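September 18, 2020

Up early again. Rain until lunch, so no bike. I took the bus to the workshop and had the place to myself for the first hour, long enough to answer Vidal about the invoice and eat both of the rolls I had packed for later.

The main job was the shape blocks for the Kevport playroom. Trefor had left them in a bag on my chair with a note that said "sort these out, please." I don't know what he meant by sorting. I tipped them onto the maple-colored board and moved them around for a while before I did anything useful. The star is my favorite. It is thick enough to stand up to being dropped, and the tips are slightly rounded, as Séverine asked back in January when we first talked about it. She has two small boys and strong opinions on points.

I put most of them in a row toward the far side and kept a pair down at the front. Then I stood there and tried to think like a four-year-old, and mostly I wanted to put the yellow one in my mouth.
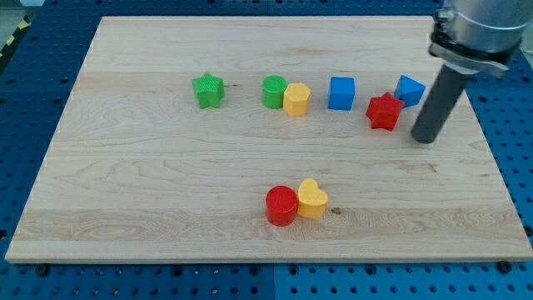
Blocks on the board, star at the far left.

The tops bother me a little. The cylinder and the hexagon both have that fine texture on them, and I can't decide if it looks deliberate. Brodie says children like something to rub a thumb over. Léonie says it will hold jam. I expect they are both right. I wrote "smooth or not?" on the pad and left it for tomorrow.

Wafula called at 2 from Ritby. He has found a box maker who can do us a tray with a lid, but wants 14 days and half the money first. I said yes to the days and that I would ask about the money. He also wanted to know if we were still calling the set Stekimetti. I said we were, unless somebody had come up with something better since spring. He said the name made his daughter laugh, so I suppose it stays.

Spent almost 3 hours in the afternoon on the instruction sheet and came out with half a page. It is hard to write instructions for putting blocks next to each other. Cut the part about learning colors. Kept the part about not leaving them on the stairs — I stepped on one of the old samples at home last winter and can still remember which foot.

Léonie came by before closing and rearranged everything without asking. She thinks the star should have a neighbor and not stand off on its own. I let her do it and moved it back when she left.

Bus home was late. Soup from the freezer, the lentil one, with too much pepper. Called Mom. She has the window people coming and wants me there, but I told her I can't promise it until the tray is settled.

To do: ask about the money for Wafula, reply to Séverine, buy bread, find the other glove.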